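Guder Help > Small arms > Setup and care

Gripper lets go a little early on the drop, only after it has been running a while

Asked 22 Aug 2025

I have a desktop arm running a pick and place loop inside a clear acrylic enclosure: block off the table, over to a wooden bowl, release, repeat. Parallel gripper, Keltau controller. For the first 200 cycles it's lovely. After that the block starts slipping in the fingers as the arm swings across, and by cycle 400 I get error 919 and it parks itself. Power cycle and it's happy again. Is the gripper worn out already?

Answer 1

Probably a cheap gripper. I'd replace it.

Answer 2 (accepted)

Don't buy anything yet! I've had exactly this and it was a fun one to track down. On my Keltau, 919 is the grip current warning, so the jaw motor is working harder than it should to hold on. Two things to look at.

First, the cable down to the gripper. Move the arm by hand (power off) through the whole swing and watch the loop near the wrist. If it goes tight anywhere, undo the tie, give it more slack and tie it again. Mine was pulling at the far end of the travel, and once I let out a bit more cable the error went away for good.

Second, the finger pads. Wipe them with a dry cloth, then check the screws on both fingers. After that redo the jaw zero with nothing between the fingers, and set the grip force to 5 before you go any higher. Foam or soft plastic needs very little.

Then run it slowly and enjoy it, these little arms are a joy when they're set up right. I use a block and bowl for my own checks too:
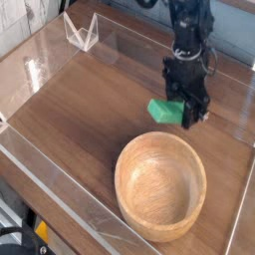
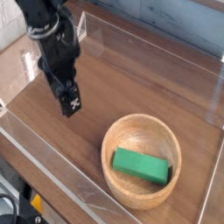
Block in the gripper over the bowl (first), block in the bowl (second)

Answer 3

Agree with the cable. Also look in the Memon settings page, there's an idle hold option that keeps the motor warm between cycles. I turned it off on my Grornier and it made a difference, though I changed the pads on the same night so I can't swear to which one did it.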